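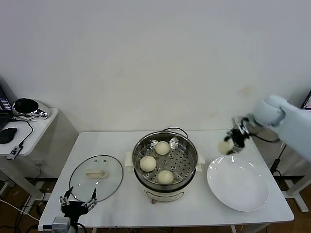

**Lena Brodzik**
Lecturer, Physical Science for Non-Majors, Plusthorpe campus

## Notes for Unit 4: Boiling, steam, and where the heat goes

These replace the Unit 4 notes in the printed packet, which had the units wrong in two places and my spelling wrong in more. Bring a calculator. The one on your phone is fine until the midterm, when it becomes contraband.

### 4.1 Temperature and heat are different quantities

You have been told this since middle school and you will still mix them up on the quiz. Temperature tells you which way heat will flow when two things touch. Heat is the energy that does the flowing. A bathtub at 65°C holds far more energy than a teacup at 80°C, and you should get into neither.

The working equation for anything that is warming up and staying in the same state:

> Q = m × c × ΔT

For liquid water, c is 4.19 joules per gram per degree. Write it on your card. You are allowed one card, and yes, I do check both sides.

### 4.2 The flat part of the graph

Put a thermometer in a pan of water on a steady burner and plot the reading against time. It climbs, fairly straight, and then at 100°C it stops climbing. The burner has not stopped. You are still paying for it.

The energy is now going into pulling molecules away from each other so they can leave as vapor. We call this latent heat, "latent" meaning hidden, from the days when people thought the heat had gone somewhere to sulk.

> Q = m × L

For water boiling at normal pressure, L is 2,257 joules per gram. Look at the size of that number next to 4.19 and you'll see why people forget to respect it.

### 4.3 Worked problem (done in class, badly, and again here)

A kettle delivers 1,205 watts to 241 grams of water at 20°C. Assume no losses. Real kettles leak heat everywhere, but we are being polite.

**Warming to the boil**

- ΔT = 80 degrees
- Q = 241 × 4.19 × 80 = 80,800 J, rounded
- Time = 80,800 ÷ 1,205 = 67 seconds

**Boiling it all away**

- Q = 241 × 2,257 = 544,000 J, rounded
- Time = 544,000 ÷ 1,205 = 451 seconds

So a little over a minute to reach the boil, and then seven and a half more to empty the kettle. Several of you guessed the second part would be quicker "because it's already hot." Keep that guess somewhere you can find it. It is the most useful wrong answer in the unit.

### 4.4 Steam gives it all back

Whatever went in to make the vapor comes out again when the vapor condenses. You can hold your hand in a hot oven for a moment and walk away annoyed, but steam at a much lower temperature will send you to the clinic. It lands on your skin, turns to liquid, and hands over 2,257 joules for every gram.

Steamed buns cook on the same principle. So did the old radiators in the Marchetti building, which heat by condensing steam inside an iron box and announce it by banging — the banging is trapped water being shoved down the pipe, and it gets its own page in Unit 6.

One more point, which cost people marks last October: the white cloud above a kettle is not steam. Steam is an invisible gas. The cloud is small droplets of liquid water that have already condensed. Use "vapor" and "mist" in written answers and we will all stay friends.

### 4.5 Problems to hand in

1. Repeat 4.3 with the starting temperature at 65°C. Which of the two times changes?
2. Turning the burner up under boiling pasta does not make the water hotter. What does it do? Two sentences, no poetry.
3. Sweat cools you better on a dry day than on a humid one. Explain using section 4.2, and mention what the air has to do with it.
4. Sketch the graph from 4.2 starting with ice at −10°C. It should have two flat parts. Label both, and make the longer one longer.

Show units on every line. An answer of "451" with nothing after it gets half credit and a small drawing of a disappointed face.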